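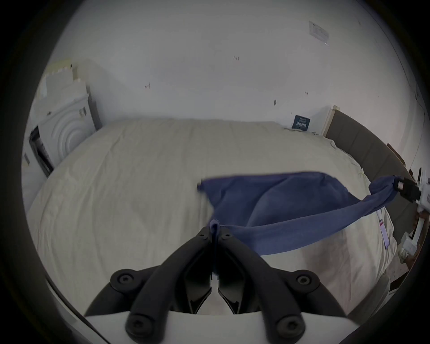 Towels are the wrong place to start, according to Greer Purves. She would begin with socks, where a bad result costs less. Marion Buchanan disagrees. At Getance she logs folding attempts, and she counts a towel as done when the corners meet within 30 millimetres.

"We got 78 of 83 that way with people holding the grippers," she said. "With the policy running on its own, the figure is lower, and it varies with the colour of the cloth."

Bedding is harder. A blue cloth on a white duvet is easy to segment – the duvet itself has few edges a model can rely on.

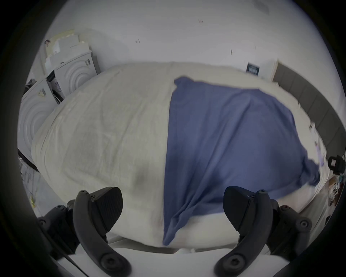
Cost per load

Buchanan puts a full load at 4 times the labour of folding by hand. "I wouldn't sell that to a laundry," she said. "Ask me again in January."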